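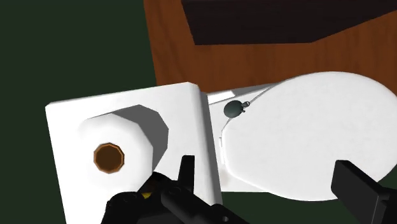
Vornitz, October

I've been putting off writing this because I know at least two people in my building will take it personally. But here we go: I think we're scoring simulated robots badly, and I think the bathroom tasks show it better than anything else we've got.

A bit of background. Our group trains a two-armed policy in simulation, mostly household tidying, and one of the jobs is set in a little bathroom with a toilet, a wooden cabinet, a loo roll on its white panel and a small green turtle that sits on the lid. I'm very fond of the turtle. It has a lovely glossy shell and it has ruined more of my afternoons than any other object in the library.

The usual way to report a result is one number. You run the policy over and over, a checker in the simulator looks at where everything ended up, and each run gets a pass or a fail. For the last round we did 3435 runs and 910 of them passed. Everyone looks at that, pulls a face, and goes off to change the network.

I did the unfashionable thing and watched failures instead. Only 30 of them, with a big pot of tea (I'm not a saint), but it was enough to make me grumpy. Some were plain rubbish, with the arm wandering off towards the cabinet as if it had remembered something. Fine, fail. But plenty of the others had a perfectly sensible reach, fingers either side of the turtle, and then a tiny slip at the very end. Our checker gives those the same zero. So when somebody makes the reaching better and the last centimetre stays just as bad, the score hardly moves and the idea goes in the bin. I'm fairly sure we've binned at least one good idea that way, and it was mine, so yes, I'm biased!

What I'd like is dull and easy. Break the task into stages, write down how far each run got, and publish that next to the pass rate. Hamdia Fikre has been doing this on the Verner arms for ages and her tables are a joy to read. You can see at a glance which stage is leaking. She also saves the starting layout of every run, so you can go back and ask whether the policy only copes when the turtle is facing a certain way. Ours didn't save that. I asked, and the answer was disk space.

The argument against is that stages are a matter of taste. Somebody has to decide what counts as "reached", and once you hand out partial credit people will start chasing it. I do take this seriously. We had a version at Trulska where touching the object scored a point, and we ended up with a policy that patted things. It patted them beautifully. But that was a score being used for training, and I'm talking about a table in a report, read by grown-ups after the training is over. You can keep the pass rate as the headline if you like.

The other grumble I hear is that none of it matters because it's only simulation. Our loo roll has a cardboard core with eight sides, for heaven's sake, and no real paper behaves like smooth white plaster. True enough! I wouldn't bet my lunch on the numbers carrying over to a real bathroom. To me that makes the single pass rate look even worse. If the last bit of the grasp depends on contact physics we don't trust, then it's daft to let that bit decide the whole score, while the reaching, which I'd trust rather more, gets no say at all.

I said a shorter version of this at the Miyazaki workshop and got a polite silence and then a question about frame rates. So I'm trying it in writing. For the next round I'll be putting the stage table in whether it's asked for or not, and the layouts are being saved now too, because I bought the disk myself.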